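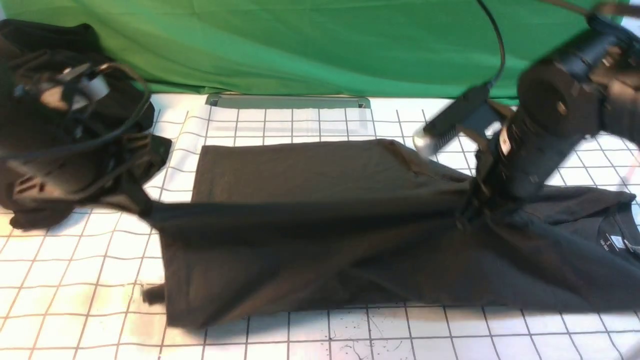 Fiorella Tedesco lleva once años doblando camisetas para otros. Empezó en el almacén de Grasura, una marca de ropa básica que ya no existe con ese nombre, y hoy enseña a preparar prendas a los empleados nuevos de Dutero, que vende por correo camisetas lisas, casi todas negras. Habla despacio y vuelve una y otra vez a lo mismo: la mesa, la manga, el cuello.

"Lo primero que miro es la mesa", dice. "En una superficie blanda se dobla mal. La tela se hunde y arrastras las arrugas de un lado a otro." Prefiere trabajar sobre una superficie blanca con cuadrícula. Las líneas le sirven para ver si el bajo está recto y si los dos lados han quedado parejos. Con el tiempo, cuenta, una deja de mirarlas, pero a los que empiezan les pide que las usen durante todo el primer mes.

El negro tiene sus problemas. No deja ver bien las costuras y en cambio enseña cualquier pelusa. Tedesco pasa la mano abierta desde el centro hacia fuera, sin apretar, y busca las arrugas con los dedos más que con los ojos. "Con una camiseta blanca ves la sombra del pliegue. Con una negra tienes que tocarla, o mover la cabeza hasta que la luz te dé de lado."

Su encargada en Grasura era Zofia Marciniak, que le hacía repetir la misma prenda hasta que salía igual dos veces seguidas. De ella aprendió a no corregir un doblez a medias. Si el primero ha quedado torcido, se abre la camiseta entera y se vuelve a extender. "Al principio me parecía una pérdida de tiempo. Luego vi que tardaba más arreglando."

Las de manga corta las despacha en pocas palabras: un lado hacia dentro, el otro, y después el bajo hacia arriba. La manga corta apenas molesta, porque queda recogida con el lateral. Con la manga larga se detiene más. Hay quien la cruza en diagonal y hay quien la baja pegada al costado. Ella la tiende a lo largo del cuerpo, entera, y solo entonces dobla el lateral. - Si la manga hace un codo por dentro, luego se nota un bulto en el paquete - explica.

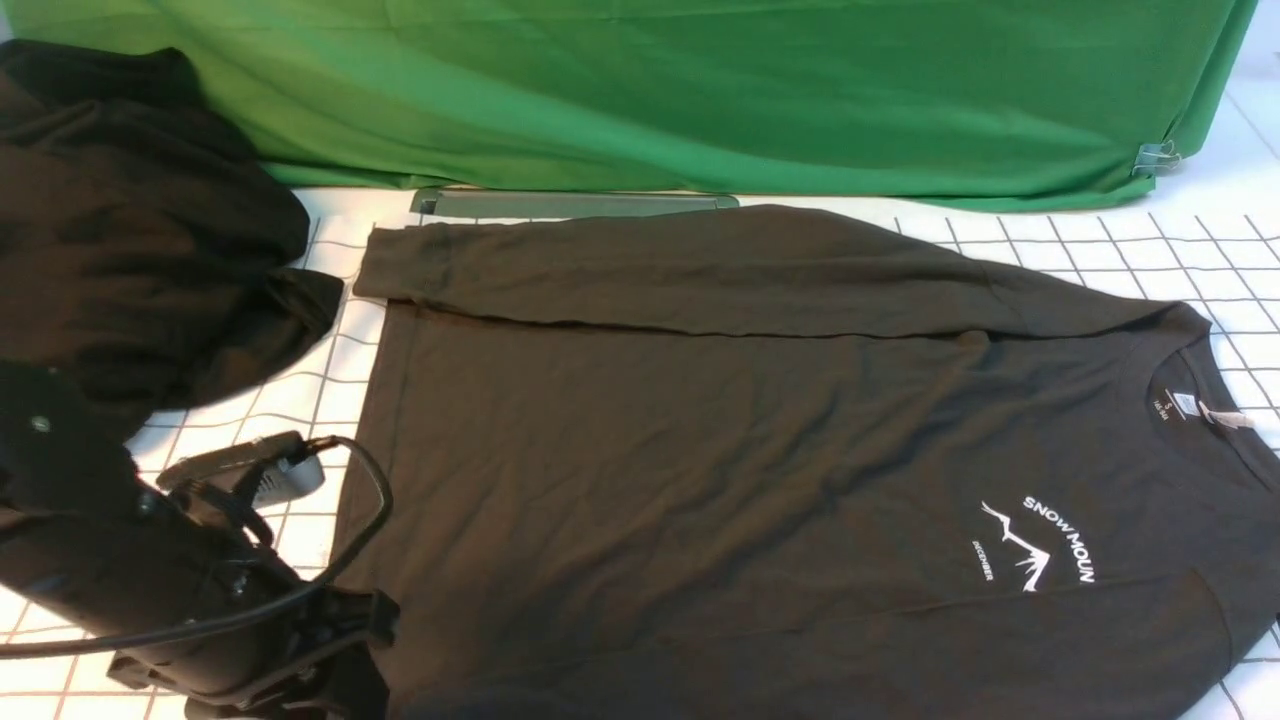

¿Se dobla primero la manga o el costado?

"Primero la manga, siempre que sea larga. La dejas estirada sobre el cuerpo, con el puño plano, y después pliegas el costado encima. Si empiezas por el costado, la manga se queda colgando y acabas metiéndola como puedes."

En Dutero preparan 458 camisetas en un día normal y 297 en los días flojos de marzo. A Tedesco las cifras le interesan poco. Le preocupa más la postura: los hombros bajos, la mesa a la altura de la cadera, los pies quietos. Su compañero Italo Ruggiero trabajó años con una mesa demasiado baja y todavía se queja de la espalda.

En casa dobla menos de lo que la gente supone. Las camisetas de manga larga las guarda en horizontal, en montones bajos, y las de verano de pie en un cajón. Los jerséis los dobla su marido. "Los hace a su manera, con las mangas por detrás. Yo los dejo como están."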